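Lockout rules should count the robot that handles the lock

Opinion — Workplace rules

Most shops that run machines have a lockout rule, and most of those rules fit on a card. Shut it down, put your lock on it, keep your key. The rule is old and it works when people follow it. I have spent a good part of my working life teaching it, and I think it needs a new section, because arms are now being trained to pick up padlocks and keys. 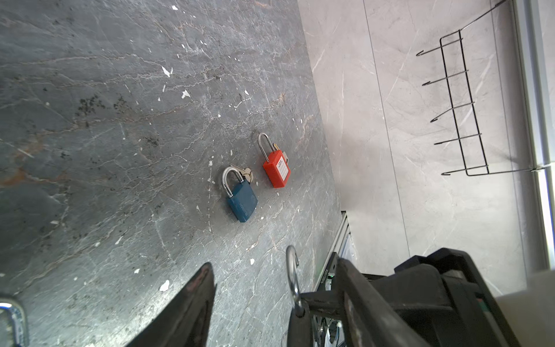
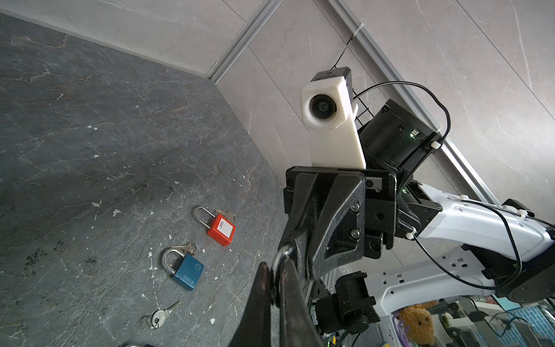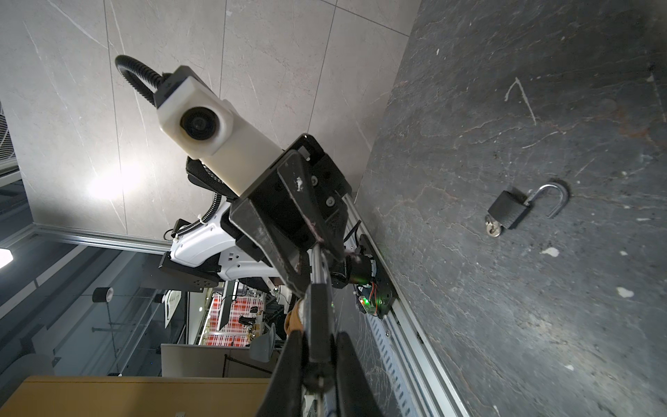
Page last changed: Monday, April 13, 2026

There is nothing wrong with the work itself. A padlock is a good thing to practice on. It is small and heavy, it has a shackle that swings, and the key has to go in one way. If an arm can learn to handle that, it can learn to handle a lot of other fiddly hardware. My concern is with what happens when the skill leaves the bench and goes onto a plant floor that has a lockout program.

A lockout padlock means something. The red one on the table has a label with blank lines for writing. Once a lock like that is on a disconnect with a name on it, it says that a certain person is inside the machine or working on it, and that the power stays off until that person comes back. The steel is only there to back up the message. Anyone with bolt cutters can get through the shackle. What keeps people from doing it is that they know what the lock means.

A robot doesn't know that. It has been shown how to turn a key and lift a shackle, and it will do so if the task says to. So the rule has to be written for the people who give it the task.

I went through the written lockout procedures of two companies last November, Holteck and Anari, both of which have arms doing bench and packing work. Holteck's ran to 30 pages and Anari's to 158. Both were careful documents. Both said that a lock may be removed only by the person who put it on, and both had a sensible process for the day when that person has gone home sick with the key in a coat pocket. Neither said anything about a machine that can remove a lock. The people who wrote them had no reason to think of it at the time. They do now.

I would add four things.

First, no personal lock is ever put on or taken off by a robot. I would not allow an exception for remote operation, where a person at a desk steers the arm. The worker is supposed to put the lock on by hand, at the machine, and then try the start button. That walk to the machine is when people notice that they are about to lock the wrong breaker. I have seen it happen more than once.

Second, training locks should be kept apart from working locks. If a site uses red for lockout, practice should be done with some other color, or the practice locks should be stamped so that a tired person at the end of a shift can tell. I know this is a nuisance for the people doing the training. They want the arm to see all kinds of locks, and a red safety lock is a common kind. Then buy some, mark them for training, and keep them in their own box with their own keys. A practice lock that wanders onto the lockout board is a lock whose key could be anywhere.

Third, keys get signed for. On a training bench keys come out of locks and go back in all day long, and some of them end up lying loose on the table. That is fine for a bench. It would be a serious fault in a lockout program, where each lock should have one key and one holder. The two habits should not be allowed to mix, and they will mix if the same people use the same drawer.

Fourth, the arm is itself a machine that needs locking out. This sounds too plain to say, but small arms are often treated as if they were desk equipment. People reach in to move a part while the motors are live. At Christodoulou the bench arms ran off an ordinary wall plug, and the written practice was to pull the plug and leave it lying there. A plug cover with a lock through it costs very little. Any bench where someone puts a hand between the fingers of a gripper to clear or repair it should have one.

I have heard two objections. One is that rules written this early will be wrong by the time they are needed. They may be, in part. Skukwood has had its lockout rules on the wall for years and has changed them several times, and each change was easier because there was already a page to mark up.

The other is that a robot could do lockout better than people, who forget and cut corners. It might set the lock more reliably. It would still not be the one inside the machine. The person who can be hurt should be the one who holds the key, and I would keep that sentence in the rule as it stands, whatever else is added around it.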